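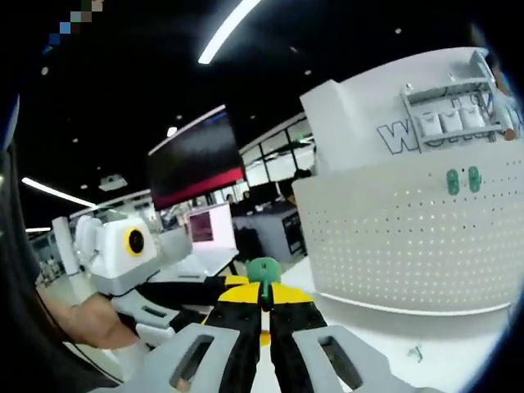
**Ikonlow Fermentation Group — bench notebook, Monday**

Sourdough starter trials, second round. I came in at seven to feed everything and was greeted by the best smell this room has ever had. Green apple, a bit of yogurt, something like warm hay. I wrote "hay" in the margin last time too and Cameron laughed at me, but he smelled jar C this morning and said hay before I could!

Quick recap for anyone picking this up cold: same mother culture in every jar, split three ways by flour.

- A: Griver white bread flour
- B: half Griver white, half Gason whole rye
- C: all Gason whole rye

All fed equal weights of flour and water, lids loose, rubber band at the starting level. The mother came from El Khatib, the bakery, in December and has been fed every day but one (my fault, sorry).

Rye is a monster. C doubled well before lunch last week and did it again today. A is still the slowpoke, but it holds its peak much longer, and the bubbles on the side of the glass are small and even. B sits between the two and is my favorite to handle — stretchy enough to pull off the spoon, sour enough to taste like something.
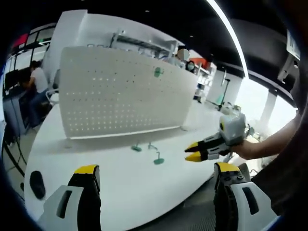 **Does a starter have to float before you can bake with it?**
The float test is a decent hint for a white flour starter, but a rye one can sink and still raise a loaf perfectly well. Go by the rise against the rubber band.

We tried it again today with a spoonful from each jar. A floated like a cork. B floated, then rolled over and sulked. C went straight to the bottom, and C is the strongest jar we have. I'm crossing the float test off the daily sheet. Lorraine wants to keep it for the white jars only, fine by me.

Also today: switched from tap water straight out of the faucet to water left standing overnight in the big pitcher. Too early to say anything. If A perks up by the end of the week I'll be thrilled, and then we'll have to do it again properly with one jar on each water, which we should have done to begin with. Note to self.
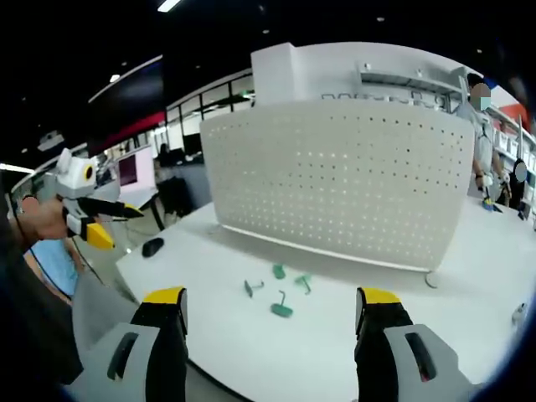 ## Test loaf, jar B

Baked one loaf from B in the small oven. 1000 g flour, 72 percent water, salt as usual. The dough felt slack at the first fold and I nearly added flour, but Lorraine told me to leave it alone and by the third fold it was gorgeous, all smooth and wobbly.

Shaped it a little too loosely (it spread on the peel), slashed it once down the middle. Lid on for the first half, then off. Took it out after 52 minutes with a really dark crust, darker than I'd normally dare, and I'm never going back. The crackling went on for ages.

Crumb: open near the top, tighter along the bottom, one big tunnel under the slash. Shaping again, I think. Flavor is wonderful, tangy at the end but not sharp, and the rye comes through much more than I expected from that small an amount of starter. 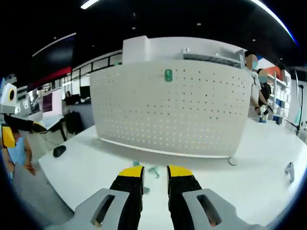 Cameron thinks the tunnel is from underproofing and he may be right, the poke test sprang back pretty fast and I was impatient. Next loaf gets a longer final rise, nothing else changed.

To do:

- label the spare jars before anyone feeds the wrong one
- order more Gason rye, down to the last bag
- Cameron: loaf from C, same recipe, same oven
- ask El Khatib how warm they keep their mother
- dry some of B on parchment as a backup

Discard is in the fridge in the tall tub. Lorraine is making crackers with it tomorrow, the ones with caraway, so please don't throw it out.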